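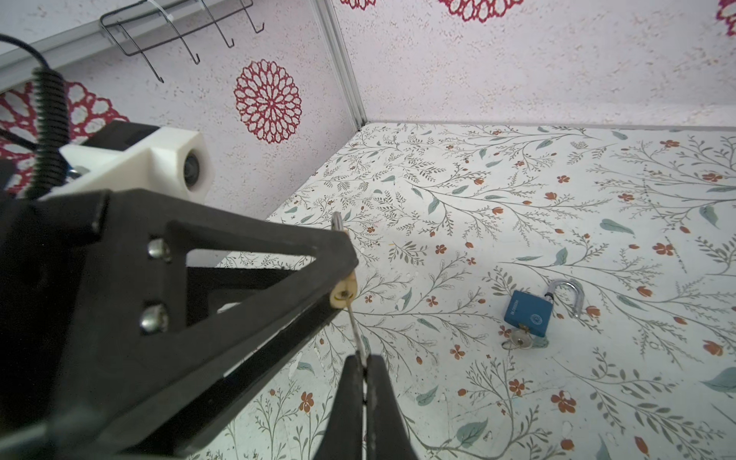 Wirkisix Campaign Planning Platform

Wirkisix is a shared planning system for advertising agencies and the marketing departments they serve. It is supplied by Diven under annual license and keeps briefs, media schedules, creative files and approvals in one place. Agencies with several offices may run all of them from a single account.

Intended users

The platform is designed for account, media and production teams that work on the same campaign from different locations. Client staff may be given access at no added cost, with rights limited to viewing, commenting and approval. Freelance staff are added as guests and lose access on the end date set by the account administrator.

Main functions

Brief builder. Standard forms for brand, retail and recruitment campaigns. Fields may be renamed or hidden to match the agency's own brief.

Media schedule. Bookings are shown by channel, market and week. Changes to a booked line are recorded with the user, the time and the earlier value.

Approvals – Each item can pass through up to six approval stages. A stage may be assigned to one person or to a group, and reminders are sent until the item is approved, returned or withdrawn.

Talent directory. Staff profiles list skills, languages, past accounts and current workload. Managers may search the directory across offices when putting together a pitch team. Individual salary and review data are not held in Wirkisix.

Reporting. Spending against budget is updated overnight. Reports can be exported as spreadsheets or sent to clients on a fixed schedule.

License options

Office: one location, three active client accounts.
Network: up to 11 locations, unlimited client accounts, shared talent directory.
Network Plus: as Network, with single sign-on, a separate test account and a named support contact.

All licenses run for 12 months from the date of activation. Customers on the Office license may move to Network at any time; the unused part of the fee is credited.

Setup and training

Setup for an Office license normally takes eight working days from receipt of the signed order. Network customers receive a written setup plan before work begins. Training is held online or at the Diven office in Vilmont, and recorded sessions remain available for the length of the license.

Customers who now use Raju for scheduling may bring over open campaigns with the import tool. Closed campaigns are imported as read-only records – attachments must be moved separately.

Data and security

Files are encrypted in storage and in transit. Client accounts are kept apart, and users assigned to one account cannot search another without permission from the administrator. Deleted items can be restored until the end of the following month.

Ordering

Orders and requests for a demonstration should be sent to the Diven sales office in Vilmont. Please state the number of locations, the license required and the preferred start date. Prices are reviewed each January and do not change during a license term.

Page last updated July 7, 2024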